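Come and teach a robot arm with us in Bremden

14 shares | 3 comments

We are looking for people who would like to spend a few hours this August showing a robot how to do ordinary household jobs. You don't need to know anything at all about robots (most of the people who came to us in the spring had never been in the same room as one), and you certainly don't need to be good at computer games, though we do get asked that nearly every time. If you can lay a table and have a bit of patience with yourself while you learn something new, we would love to hear from you.

The work is part of a project called Cuadros, which we run from the ground floor of the Plumham building in Bremden. We want a robot to pick up everyday things and put them where they belong, and the way we go about it is to have a person do the job through the robot first, many times over, so that it has plenty of good tries to learn from. So far we have more than 2000 of these recorded, nearly all of them done by our own small team, and we have become rather set in our ways. We all reach for a cup in much the same manner by now! What we need is a good mix of people with their own habits: left-handers, slow and careful people, quick people, people who always turn a thing round before they lift it.

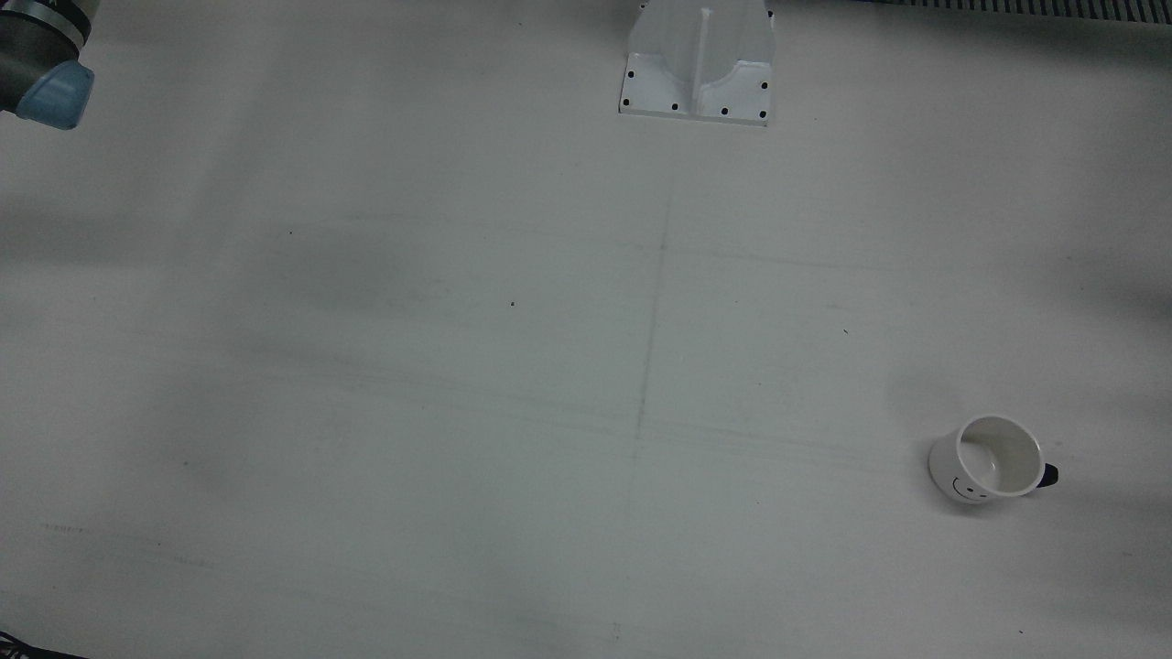 There are two ways of teaching, and you will have a go at both. In the first, you stand beside the table and guide the arm by hand, moving it through the job as you might steer somebody's elbow. It is lighter than people expect, and it holds its place when you let go. In the second, you sit at a desk a little way off with a pair of hand controls, and the arm follows what you do. That one feels odd for the first ten minutes and then, for most people, rather lovely. The jobs themselves are small ones, such as standing a mug upright, putting it on a saucer, folding a cloth or passing a spoon from one side of the table to the other. Some tries will go wrong, and please don't worry when they do, as we keep a good many of those as well.

A visit lasts two and a half hours, with a proper break in the middle, and we'd like each person to come twice if they can manage it. We pay 46 pounds a visit, by bank transfer, and we cover bus or train fares within the county on top of that. There are 30 places. Tea, coffee and biscuits are there all day, and if you have a diet we should know about, do say.

You should be 18 or over and comfortable using both hands for 20 minutes at a stretch. Standing is only needed for the first part, and we have a high stool for anyone who would like one. Glasses are fine. Long loose sleeves are not, I'm afraid, and we'll ask you to take off bracelets and tie back long hair before you go near the arm. Someone from the team will be next to you the whole time with a stop button. We record the movements of the arm and the view of the table, which may include your hands, and you will be sent a consent form to read at home well before you come.

To put your name down, ring or write to Segundo Sánchez at the Cuadros desk, Plumham building, Brukmont Road, Bremden, and tell him which days suit you, whether mornings or afternoons are better, and which hand you write with. He is happy to talk it all over on the phone first, and he'll arrange a short look round for anybody who would like to see the place before deciding. The building has a ramp at the side entrance and a lift, although you won't need the lift for us.

Notice put up 7/14/25. We will reply to everyone, including those we can't fit in this time, and with your permission we'll keep your details for the autumn visits.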